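Zullemik TQ2 windlass tourniquet: bench and shift review

Posted 18 Jun 2025

The TQ2 is a one-handed windlass tourniquet sold to police, ambulance and search teams. Zullemik supplied two at no charge and Indbridge, the distributor, lent a third in a belt holder. All three stayed with us for the whole of May. Zullemik did not see this review before it went up.

Construction

The strap is a single layer of woven nylon with hook-and-loop along the outer face. It feeds through a moulded buckle with one slot, so there is no second routing to remember. The windlass is a ribbed polymer rod and the locking clip is open on both sides, so it can be turned either way. A writable time tab folds over the clip. Stitching on all three samples was even, with no loose ends at the box stitch.

The strap is stiffer out of the wrapper than our current issue. It softened after a dozen or so applications and fed through the buckle more easily from then on.

Bench results

We used a padded limb form with a pressure sensor beneath the strap. Target pressure was reached in two and a half turns with the slack properly taken up, and in four turns when 3 cm of slack was left in on purpose. Four is too many for any windlass tourniquet, and the fault there is the operator's, but the TQ2 did at least get there without the rod bending visibly.

We then cycled one sample 500 times on the same form. The clip showed whitening at the inner corner from cycle 363 and still held at the end. The hook-and-loop lost some grip in its first few centimetres, where it had been pulled apart most often. We would retire a training unit well before 1,000 cycles. A unit that has been used on a casualty should be thrown away in any case.

One-handed application

Eleven officers and medics applied it to their own upper arm, standing, gloved, with the tourniquet starting in its holder. Nine completed it on the first attempt. The two failures had the same cause: the strap end was folded back on itself too neatly and could not be picked up in a thick glove. Zullemik's folding diagram shows it folded exactly that way. We left a short tail proud of the fold and both officers then managed it.

On the thigh, seated, all 11 got it on. Several remarked that the rod is short. It is 4 mm shorter than the Predlow Mk 3 that most of them train with, and on a large thigh in wet gloves that is noticeable in the last half turn.

Holder

The Indbridge holder is a rigid open-top type with an elastic retention band. It fits a duty belt without tools. Getting in and out of a patrol car pushed it forward by a finger's width over a shift – a second belt keeper cured this. Retention was adequate when running and poor when crawling. A hood is sold separately and ought to be in the box.

Against the Domínguez strap

The Domínguez is lighter and packs flatter, but its buckle has two slots and two of our group threaded it wrongly under time pressure. For a plate carrier pouch we would still consider it. For a belt, the TQ2 is the easier unit to teach.

Verdict

Recommended for belt carry, with the fold corrected and the second keeper fitted. Buy the blue training version in the same order and keep the two stocks apart.
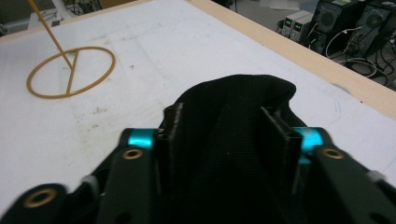
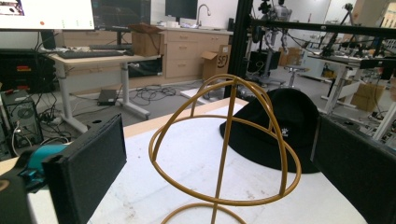 Reviewed by the Equipment Editor
Former ambulance technician and tactical first aid instructor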